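Painting over wood uppers, yes or no?

skullero_kate
Got a quote for 2,160 to have the kitchen cabinets painted white. Husband says leave the wood alone. Help

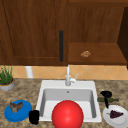
brown wood upper, long black handle

ketent88
Leave it!! White shows every greasy fingerprint, ask me how I know

Sibusiso Khumalo
Disagree. Ours were painted 6 yrs ago, still fine. Scrub with degreaser, sand, two coats of a bonding primer. Most people skip the degreaser and then blame teh paint

ketent88
6 yrs with kids?

Sibusiso Khumalo
two kids and a dog

Crichton_J
2,160 is high unless that's doors off and sprayed. Is it? I paid 108 for primer and paint, did it myself, took forever tho

skullero_kate
doors off, brushed not sprayed. hmm. calling them Tuesday to ask

Crichton_J
brushed for that money, no way. get a secnd quote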